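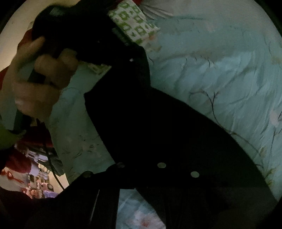
*A black garment held over a floral bedsheet.*

# skevach-listings

Secondhand clothing listings from Skevach, a local resale board, with the seller's condition grade next to a grade given by someone with no stake in the sale. There are 1,562 listings, all outerwear and knitwear, in English.

I put this together after reading one too many blog posts claiming that sellers' condition grades are "broadly reliable." I still don't believe it, and I don't think this data settles it either way. Please read the section on grading before you quote a number from it.

## What's in the repo

- `listings.csv` – one row per listing, 16 columns
- `regrades.csv` – the second opinions, joined on `listing_id`
- `notes/` – Kelly Brito's grading notes, lightly edited for spelling
- `clean.R` – what we did to the raw export, in the order we did it

No photos from the board are included. We had permission to copy the text of listings and nothing more.

## Columns people ask about

| Column | What it holds | How far I'd trust it |
|---|---|---|
| `seller_grade` | Picked from a menu: new, like new, good, fair | As a record of what was clicked, fully |
| `fabric_text` | Whatever the seller typed | Not far |
| `brand_text` | Whatever the seller typed | Fine for big labels, poor for the rest |
| `ask_price` | Price when the listing first went up | Good |
| `sold_flag` | Listing was marked sold | Poor, see below |
| `color_text` | Whatever the seller typed | Black and navy get swapped all the time |

`fabric_text` deserves its own warning. "Wool" in this column means anything from pure wool to something that looked warm. Hélène Robichaud tried to match it to care labels where buyers let her look, and gave up on turning it into clean categories. If your model finds that wool coats sell faster, what you have found is that coats *called* wool sell faster. That may be worth knowing, but please word it that way.

## How the regrading worked

Two graders, Kelly Brito and Rosimeire Arruda, looked at garments in person after sale, with the buyer's consent. Both used the board's own four grades. They had the board's published wording in front of them and were told to ignore the price.

They could not fully ignore it. Kelly says so in her notes, and I'd rather leave that in than pretend the grading was blind. She also writes that coats were harder than sweaters: wear hides in cuffs, pocket edges and the lining near the armholes, and dark cloth needs daylight before you can say anything about it. Anything graded in the evening has `evening = TRUE`. Drop those rows and see whether your result survives.

Buyers who agreed to a regrade are not a random slice of buyers. Valquíria Pimentel thinks the unhappy ones were keener to take part. I suspect the opposite, that people who felt cheated had already sent the thing back. Neither of us can show it.

## Known problems

**`sold_flag` is a mess.** Sellers mark items sold when they change their minds, when they list elsewhere, or when they get tired of messages. Don't build a survival model on it.

**Reposts.** Some listings went down and came back with a lower price. `clean.R` merges them when the text is identical. If the seller reworded it, you get two rows and no warning.

**The March export.** The board changed its menu in March and dropped "very good." Old entries were moved to "good" by the board itself, so part of the spread in that grade was thrown away before we ever saw it. Valdir Rezende asked for the original values and was told they had not been kept.

**Sizes.** Left as typed. I've seen "M but fits big" parsed as M in a downstream copy of this set – please don't.

## Things this data can't tell you

Whether sellers lie. A gap between `seller_grade` and a regrade can come from dishonesty, bad light, fondness for an old coat or a sloppy menu. I have had emails asking for an "honesty score" per seller. Seller names are removed and I will not be putting them back.

It also says nothing about other boards. The Solik and Barros listings that people sometimes mix in use different grade menus, and the mapping table going around has no stated source.

## License and citing

Text and grades are CC BY-NC. Cite as *Skevach listings, regraded set* and name the graders.

## Changes

- Fixed the join on relisted items
- Removed phone numbers left in `seller_notes`
- Added `evening`
- Took out the "reliability index" from the first release. It was my idea and it didn't measure anything

Corrections go in the issue tracker. Include the `listing_id`, or I can't look it up.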